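27 December 2021, notebook, goalkeeper throws and fast break

Worked at home today, the hall is closed until after the holidays. I have the match files from the first half of the season on the disk and wanted to finish the tagging before the team comes back to training.

What I want to know is simple to say. When our goalkeeper saves the ball and keeps it, how long does it take until the first pass leaves her hand, and does a quicker pass really give us more goals? The coach believes yes. Elisa Sanna believes it depends more on where the wings are at the moment of the save, and after today I lean to her side.

Material: 709 clips in total, all of them situations where the opponent shot and we got the ball. I removed the ones where the ball went over the goal line and had to be brought back by hand, also the ones where the referee stopped the clock. After cleaning, 605 are left. The removed clips are in a separate folder, please do not delete them, I would like to look at the goal line restarts in April when there is more time.

How I tag. Start time is the first picture in which the goalkeeper has the ball under control. Not the touch, the control. If she stops it with the foot and then must pick it up, I wait until it is in the hand. End time is when the ball leaves the hand. I had to decide this again because in the October files I used the touch, and so those times are too long. I corrected the home match against Dranholm completely. The away match at Mellura is still in the old way, marked with a star in the table.

Then I note for each clip:
first pass to left wing, right wing, centre back or other
position of both wings at the start time (behind our nine metre line, between the nine metre lines, or already past the centre)
result: goal, shot without goal, lost ball, or built up slowly

The third point gives me trouble. Sometimes the first wave ends in nothing but the second wave comes with the back players running, and a goal falls from that. Is it a fast break goal or not? In the Dranholm match this happens many times. For now I count it as fast break if the defence has not yet six players between ball and goal. Elisa, please check if you do it the same way in your half of the clips, otherwise we cannot put the two tables together.

First impression, not yet numbers. In the matches I finished, the slow passes are not so bad as we thought. There is one type of situation where Benedetti holds the ball, looks, waits, and the right wing is still turning. When she throws immediately in this situation, the ball often comes to the back of the wing and is lost. When she waits for the wing to look over the shoulder, it takes longer but we get a shot. So the average time alone would tell the coach a wrong story. I propose to show the time only together with the position of the wings.

Second thing, the throw to the left side is clearly flatter than the throw to the right. I do not know if this is technique or if the left wing asks for it like this. To ask her in January.

Problem with the camera in Mellura: it stands too low and the near side line disappears behind the bench when the substitutes stand up. In almost 7 minutes of the second half I cannot say where the left wing is. I wrote "not seen" in the position column and did not guess. We should ask them for a higher place next time, there is a gallery on the other side. 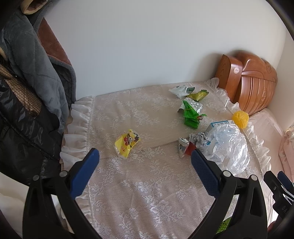 The software, Flulus, closed itself two times in the afternoon. Both times it was when I jumped backwards quickly with the arrow key while the drawing tool was open. After the second time I lost the tags of the last 3 clips and did them again. I save by hand now after every attack. The export also still writes the decimal with a comma, and then the spreadsheet reads the time as text. Replace before you sort, or the order is nonsense. I did not notice this for a good while and was wondering why the longest times were in the middle.

I also tagged one half of the Dranholm match a second time without looking at the first table, to see if I agree with myself. The direction of the pass is the same everywhere. The times are close. The wing positions differ in a few clips, always between "behind nine metres" and "between", when the wing is just stepping over the line. Rule from today: the front foot decides.

Still to do:
Mellura away, new start time
compare second wave rule with Elisa
one page for the coach with drawings of the court, no long tables
ask about shot position, we have it for the opponent's shots but it is not connected with our clips

I want to look also at what happens after a save from the wing compared with a save from the back court. From the wing the shooter lands in our area and needs time to run back, so there should be more space on that side. In the clips I remember we do not use it, the first pass goes to the other side out of habit. But I remember mostly the last matches, so first the table.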